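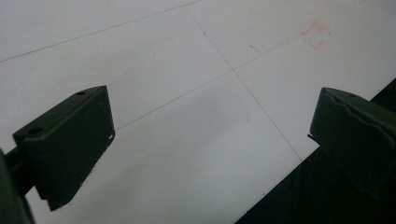 雨巷读报小组 · 组员博客

2021年3月8日

早上起来第一件事就是翻手机,Tendeo的推送还是那个样子,红底白字,感叹号恨不得打两个。我一边刷牙一边想,上个月那件事到底有几个人看到了后半截?越想越气,牙膏沫都滴到睡衣上了,干脆坐下来写一篇。

事情是这样的。去年12月,Saltuva宣布要裁员,608个人,做包装材料的那个Saltuva,总部在Gachanja。消息出来那天真是铺天盖地,Tendeo的新闻app连着推了三次,晚间节目拿它当头条,主持人站在厂门口,风把头发吹得乱七八糟,背后一个大叔推着自行车走过去。节目还请了两位嘉宾,一位说这是制造业寒冬的信号,另一位说寒冬早就来了。我妈当天晚上给我打电话,问我单位有没有事(我在图书馆上班,妈)。

这条新闻该不该报?当然该报,608个家庭的饭碗,放头条我一点意见都没有。

可是后来呢?今年2月中旬,Saltuva拿到一笔新订单,跟工会重新谈了一轮,裁员名单缩到了131人,其他人留下来,还签了新合同。这么大一个转弯,我居然是在Emo电台的早间财经里听到的,播音员念得飞快,夹在油价和天气中间。我当时在等公交,还以为自己听岔了,特地回去找了重播。

然后我就去翻Tendeo的晚间节目。翻了当天的,没有。第二天的,也没有。第三天有一条快讯,23秒!我拿手机掐的表,23秒,连同那个转场音乐。同一期节目里,有一只鹅闯进超市的新闻,做了整整两分多钟,还采访了收银员。鹅很可爱,我承认,我看了两遍。可那毕竟是一只鹅啊。

我知道有人要说,观众就爱看坏消息,收视率摆在那里,编辑也要吃饭。这话我听了好多年了,也不是完全没道理。我自己看到“裁员”两个字手指就忍不住点进去,看到“续签合同”就划过去了,我也没高尚到哪儿去。但是一家电视台自己下面的财经频道,明明当天下午就播了这个消息,做得还挺详细,有图表,有工会代表的电话连线,怎么到了晚上主频道就像没这回事一样?两边就隔着一层楼吧,电梯坏了吗?

小组里也为这个吵过。上次碰面,老周觉得我小题大做,他的意思是131个人照样丢了工作,你让人家用喜气洋洋的口气去报,对这131个人公平吗?我觉得他这个说得很对,回家路上想了一路。可我要的也从来不是喜气洋洋呀。我就想要一个跟第一条分量差不多的后续,告诉大家现在什么情况,谁留下了,谁没留下,没留下的人拿到什么补偿。这些问题,那23秒里一个都没回答。

还有标题。12月那条的标题是“Saltuva大裁员,Gachanja寒意彻骨”,2月那条叫“Saltuva调整人员方案”。你品品这两个标题。后面这个放在那儿,我要不是专门去找,打死也不会点开。“调整人员方案”听着甚至像又要裁一批!我把截图发给我表姐,她真的回了我一句:“啊,又裁啊?”

顺便说一句,网站上12月的那篇旧稿到现在还挂着,数字没改,也没有加任何更新说明。你现在去搜,排在最前面的还是它。我上周给编辑部的邮箱写了信,客客气气的,附了两个链接,问能不能在文章开头加一行。目前收到一封自动回复,感谢我对节目的支持。

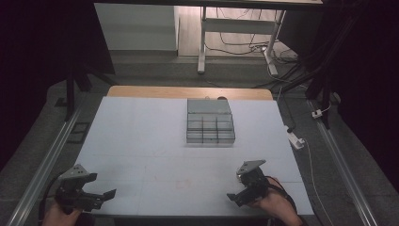

Oduor Kioko那篇专栏

写到一半想起来,必须推荐一下Oduor Kioko。他在Emo的网站上有个专栏,一个月两篇,专门追旧新闻的下文。Saltuva这件事他写得最清楚,也是我看到的唯一一篇真的去问了被裁员工的。他从头到尾没骂任何一家媒体(比我有涵养),就是老老实实把时间线排出来,哪天公布,哪天谈判,哪天改的名单,谁说了什么。

里面有一段我印象特别深,有个在厂里干了18年的质检员,12月上了名单,2月又被划掉了。她说接到电话那天正在二手店卖缝纫机,都谈好价钱了,接完电话又把缝纫机搬回了家。邻居后来见到她还一个劲儿安慰她,问她找到新工作没有,她解释了好几回,人家半信半疑的,因为电视上没说呀。

看到这儿我真的有点坐不住。一条没有播出去的后续,落到具体的人身上就是这么个样子,她得自己一户一户去更正。

当然Kioko的专栏也有毛病,有时候太长了,注释比正文还多,手机上看特别费眼睛。还有他特别喜欢用分号,一句话能喘三口气。但是我宁可看这个。

我现在的土办法

生气归生气,日子还得过,新闻还得看。我最近在手机备忘录里建了个清单,看到哪条大新闻让我心里咯噔一下,就把它记下来,写上日期,过一个月回去搜一次。听着挺麻烦,做起来一条也就几分钟,我一般是等洗衣机转完的时候弄。

目前清单里有城东那座桥的限重(没下文),有学校午餐涨价(涨了,比当初说的少),有那个据说要撤掉的夜班公交(没撤!改了个编号,难怪大家都以为撤了)。夜班公交这条我差点漏掉,还是因为自己坐了一回才发现的,司机说他每天晚上都要跟人解释一遍,烦死了。

推送我也关了一大半,Tendeo的只留了天气。关掉以后头两天老觉得手机坏了,现在习惯了。晚间节目我还是会看,毕竟吃晚饭的时候总得有点声音,但是看完头条我会去他们财经频道的网页上再瞄一眼,看看同一天那边在说什么。对照着看挺有意思的,有时候你会以为是两个国家的新闻。

下次小组碰面我打算把两期节目的文字稿打印出来带过去,12月一份,2月一份,老周你别躲,咱们接着吵。谁家打印机还有墨的跟我说一声,我那台又报错了。

编辑部那边要是回信了(真人回的那种),我在评论区更新。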